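Fedgate Extends Household Electronics Drop-Off Through June

April 27, 2021

The Town of Fedgate will extend its household electronics drop-off program through the end of June, the Department of Public Works announced. The program was scheduled to close this month.

Residents may bring computers, monitors, printers, telephones and small appliances to the Tannous Road transfer station during regular operating hours. Proof of address is required at the gate. Items from businesses will not be accepted under the residential program and must be taken directly to a licensed recycler.

According to the department, 1736 items have been received at the station to date. Televisions and monitors make up the largest share by weight, followed by desktop computers and printers. The material is collected by Curnodex, the contractor selected by the town last year, and taken to its facility in Flesitz for sorting.

There is no charge for most items. A fee applies to televisions and to monitors of the older tube type, and is payable by check or card only. Each household may bring up to 80 pounds of material per visit, with a limit of two visits per month. Larger loads require an appointment, which may be made through the Public Works office.

Residents are asked to remove loose batteries and ink cartridges before arrival. Separate containers for both are provided next to the scale house. Refrigerators, air conditioners and smoke detectors are not part of the program and continue to be handled under the regular bulky waste schedule.

The department also reminds residents that the town does not erase data from computers or telephones. Owners who wish to keep or destroy personal files should do so before drop-off - equipment cannot be returned once it has been placed in the collection area.

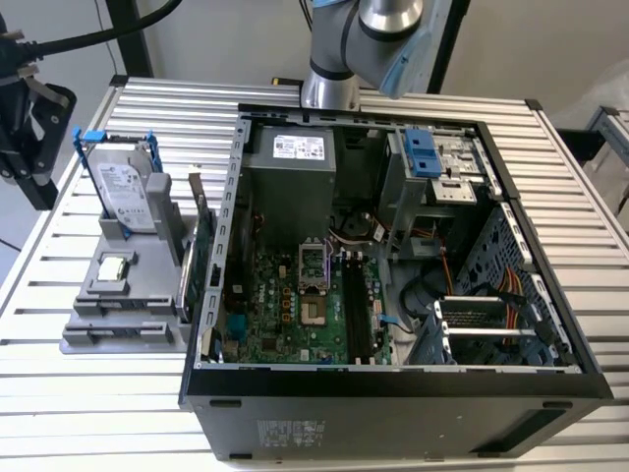

A desktop computer with its side panel removed. Desktops are accepted free of charge.

A decision on whether to make the program permanent is expected as part of the next budget. Station hours and the full list of accepted items are posted at Town Hall and at the public library.

Comments (3)

millpond_deb
Do they take microwaves? The list at the library just says small appliances.

R. from Cutler St
Took two printers and an old tower last week, in and out in ten minutes. Go early, the line backs up onto Tannous before lunch.

gardenhose44
Still don't see why we have to pay for the tube TVs. They will just end up in the woods again.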